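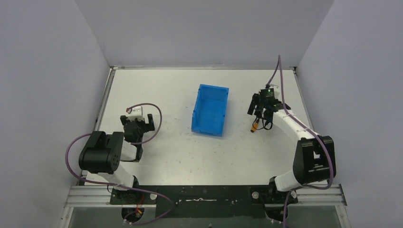 Wael Lahlou wrote that he would not buy a second pair of grippers until someone on the list had run both kinds over the same bin, on the same table, with the same controller settings. Fair enough. I have done most of that now, and the results are below his message.

On Sunday, May 20, 2018, Wael Lahlou wrote:

> Before anyone orders more hardware, can we settle the finger
> question? Anas says the plain two-finger gripper is good enough
> for bin work and that the Cedier only adds wiring. Nesma says
> the opposite. As far as I can tell they tested on different
> tables with different objects, so I don't see how we can compare
> anything.
>
> What I would like to see:
>
> - both grippers on the same cell, one on each arm
> - the same objects, picked from a bin in the middle
> - the same closing speed and the same current limit
> - a note of what had to be changed by hand between runs
>
> I don't need a paper. A list of what slipped and what didn't
> would do.
>
> Also, is the Lakgate controller still dropping the right arm
> when both arms home together? That was open in February and I
> never saw an answer.
>
> Wael

Hi Wael, hi all,

Setup first. The cell is the two-arm one with the white tabletop and the walls on three sides. The left arm carries the plain Perach gripper with the square black fingers. The right arm has the Cedier, with its board on top. The blue bin goes between them, long side running front to back, so that each arm comes in over a long wall. I tried it turned the other way first and the left wrist got too close to the rim on the far picks.

Both arms run from the same Lakgate box. Closing speed and current limit were set the same for both grippers, at the values Anas posted in February. I did not tune either one. The Cedier would probably do better with a lower limit on soft parts, but then we are back to comparing settings.

I used four kinds of object: short lengths of plastic pipe, foam blocks, small cardboard boxes, and the bags of screws Nesma used in her test. Each gripper did 50 picks of each kind. A pick counted as good if the object left the bin, was held over the table while I read the log, and went back in the bin without falling. One object in the bin at a time, position changed by hand after each try.

Failed picks out of 50:

Plastic pipe: Perach 3, Cedier 4
Foam blocks: Perach none, Cedier none
Cardboard boxes: Perach 4, Cedier 3
Bags of screws: Perach 6, Cedier 3

I would not read anything into the pipe or the boxes. One try either way is noise. The bags are the only place where I think there is a difference, and it isn't a big one. With the Perach, the bag tends to get pinched near the top, the screws settle to one side and the whole thing rolls out. With the Cedier it is held lower down. All three of its bag failures were the fingers closing on air with the bag flat on the floor of the bin.

So Anas is right for rigid parts and Nesma has a point about bags. They were both describing what they saw.

Changes by hand between runs, as you asked:

On the left arm, one. The finger pads on the Perach moved a little during the boxes and I pushed them back and tightened the screws.

On the right arm, more. The Cedier's thin wires had to be moved out of the way twice, and once the plug on the board had worked loose and the gripper stopped answering in the middle of the foam blocks. The light on the board stays green when this happens, so don't trust it. It tells you the board has power and nothing else. I repeated the interrupted run from the start.

Cabling took more of my time than the picking did. With the purple cables run tight along the links, the wrist could not make its full turn without pulling at the connector. I now leave a tall loop above each gripper and a second wide one at the shoulder, and let the rest go down past the front rail. It looks untidy but I have not had a cable pull out that way. The thing to check is that the loop does not come down between the gripper and the bin wall when the arm reaches to the back. Run the farthest pick slowly once before starting.

On the Lakgate question: yes, it still drops the right arm if both home together. I got it three times in one morning. Homing the left arm first and waiting for it to finish before starting the right one avoids it. Abdelghani thinks it is the supply sagging and wants to put a meter on it. I have no opinion yet. The firmware is the same one we had in February, so nothing has been fixed on that side.

What I did not test:

- more than one object in the bin
- handing an object from one arm to the other
- the grippers swapped between arms

The last one matters. If the right arm is a bit off in its calibration, that would show up in the Cedier's numbers and I would have no way to tell. I can swap them next week if people think it is worth the time. It means redoing the cable loops on both sides, so please say so before I start and not after.

The Radwan fingers have not arrived. Kazuhiro has the order number.

As for buying: I would keep the Perach on the left, and get one spare Cedier plug and cable before getting another Cedier. If the work is going to be mostly bags, ask me again after the swap.

Logs are in the shared folder under the bin test, one file per gripper and object. The interrupted foam run is in there too, marked as such.

Nesma El Ouafi, could you send me the weight of your screw bags? I filled mine by eye.

Regards,
Kazuhiro's bench neighbor, for those who only know the address,
Ezzat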